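A Morning With the Woman Behind Plutik

2021-03-31

I had been using the Plutik cleansing balm for most of a year before it crossed my mind that a real person must be making it, and that she might even be willing to talk to me. I wrote to the address on the bottom of the jar, expecting nothing, and had a reply before supper. She would be glad to chat, she said, so long as I didn't put her name in it (she is shy about that sort of thing) and so long as I didn't mind if she got up now and then to stir.

So we talked for most of a morning, much longer than either of us had planned, and my coffee went cold twice. She makes everything herself in Kilano, in a back kitchen with one good window, and she has been at it for four years. Before that she worked the counter at the Sfakianakis pharmacy, where she says she learned almost everything she knows about faces.

"People would come in and buy the strongest thing on the shelf," she told me. "Every time. They had a dry patch, so they scrubbed it, and then it was drier, so they came back for something stronger. I used to lie awake thinking about their poor cheeks!"

I confessed that I had been one of those people. In my twenties I washed my face with a foaming gel that left it squeaking, and I thought the squeak was the whole point. She laughed at that, kindly, and said the squeak was what made her start mixing balms in the first place. 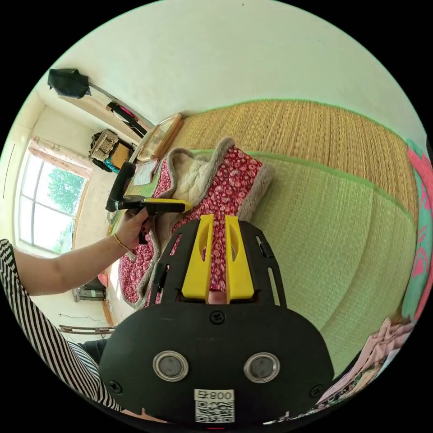
The first batches were for her sister and two friends from the pharmacy. She used sunflower oil, beeswax and a little oat powder, and by her own account they were terrible. "Grainy," she said. "You'd put it on and it felt like wet sand. My sister was too polite to say so and just kept telling me how nice the jar was." It took her a whole winter to work out that she was letting the shea butter cool too slowly. Now the pans go into a sink of cold water the minute they come off the heat, and she stirs by hand until her arm aches.

I asked whether she ever thought of getting a machine for it. She has thought about it, and she has gone as far as looking at the prices, and each time she closes the page and goes back to her spoon. A full batch makes 80 jars, and that's as much as she can stir before it starts to set on her. Last year she filled 1,226 of them. She knows the number exactly from her label order, and she was a little embarrassed by how proud it made her.

We got on to makeup after that, and this was the part I had really been hoping for, being somebody who owns a great deal of it and uses the same three things. Plutik has only one color product so far, a lip tint called Skurilus, and I wanted to know how a woman who says she hardly wears lipstick ended up making one.

"That's exactly why," she said. "I wanted one for people who feel silly in lipstick. I always felt like I was wearing my mother's shoes. So it had to be something you could put on with your finger, without a mirror, on the bus." The shade is a brownish rose, and she went through more versions of it than she likes to remember. One of them turned orange on everybody. Another was lovely in the pot and looked like nothing at all once you had it on, and her sister still has a tin of that one and swears by it as a hand cream.
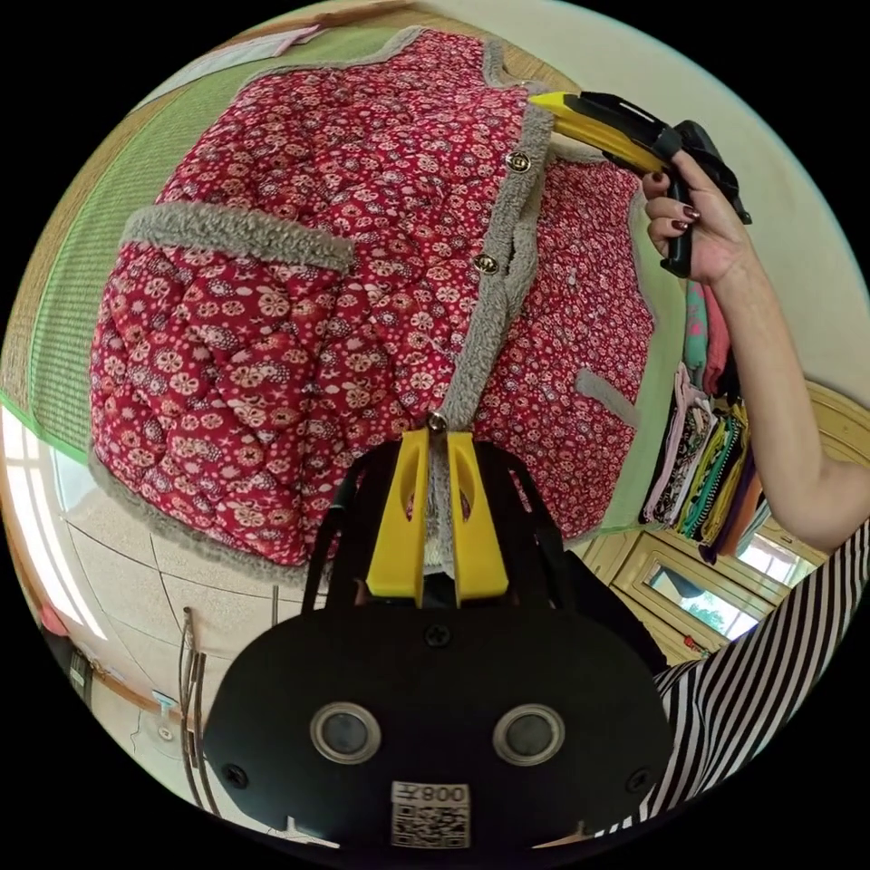

Red floral quilted vest with gray fleece trim and gold-toned buttons.

The name, in case you have been wondering as I had, doesn't mean anything. She made it up in the bath and liked the sound of it.

I asked her what she would tell a person who is starting from nothing, who is forty or fifty or whatever age and never learned and feels that it's too late to ask. She thought about that for quite a while. I could hear the spoon going round.

"Start with your eyebrows," she said at last. "Brush them up, and if there's a gap, fill the gap. Then go and look at yourself in the window, in daylight, and see if you want anything else. A lot of mornings you won't." After that she would add a bit of cream blush, patted on with the ring finger, higher up than you think it should go. Foundation she would leave until last, and buy it in person if you possibly can, testing it along the jaw and walking outside to look before you pay.

She has opinions about brushes too. You need two, in her view, and you should wash them more often than you do. (I said nothing here.) She uses plain bar soap, swirls the bristles in her palm, and lays them flat on a towel with the heads hanging over the edge of the counter. Standing them up in a cup while they're wet lets the water run down into the glue, and then they shed all over your face in the spring.

As for the balm, I had apparently been using far too much of it. A piece the size of a hazelnut is plenty. You warm it between your hands, rub it over a dry face for a good minute, eyes and all, and then take it off with a warm damp cloth and not much pressure. "You paid for it, so make it last," she said, and I thought what an odd thing that was to hear from the person selling it to me. I've been doing it her way since then and the jar has hardly gone down.
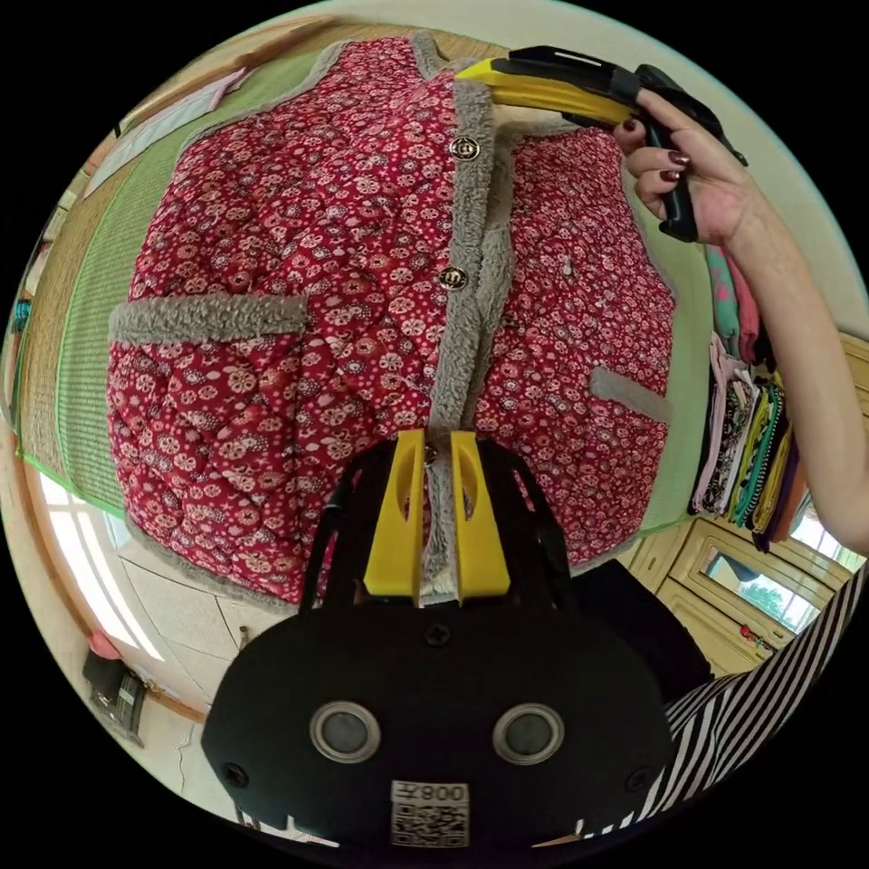

The quilted vest laid open on a green mat.

February was a hard month for her. The supplier she had always bought her glass jars from ran out, and for a while she had balm in the pan and nowhere to put it. She ended up writing to her regular customers and asking them to send back their empties. She hoped for a couple dozen. She got 200, some of them with notes tucked inside, and one with a bag of dried lavender that made the whole parcel smell wonderful. She washed and boiled every one of them at the kitchen sink. The return plan is now a permanent thing, and you get a small amount off your next jar if you take part.

There are new products coming, though she wouldn't be pinned down about when. A brow wax is close. She has been wearing it herself for weeks and it has held up through rain and a steamy kitchen, but it still smells a bit too much of honey for her liking. She would like to do a blush in the same color as the lip tint. People keep asking for a mascara, and the answer to that one is no. "I wouldn't trust myself near anybody's eyes," she said. "Buy it at the pharmacy and throw it out when it's old. Please do throw it out."

I went straight upstairs afterward and looked at the date on mine. It has gone in the trash.

Plutik balm and the Skurilus tint are sold by mail and at the Saturday counter in Kilano.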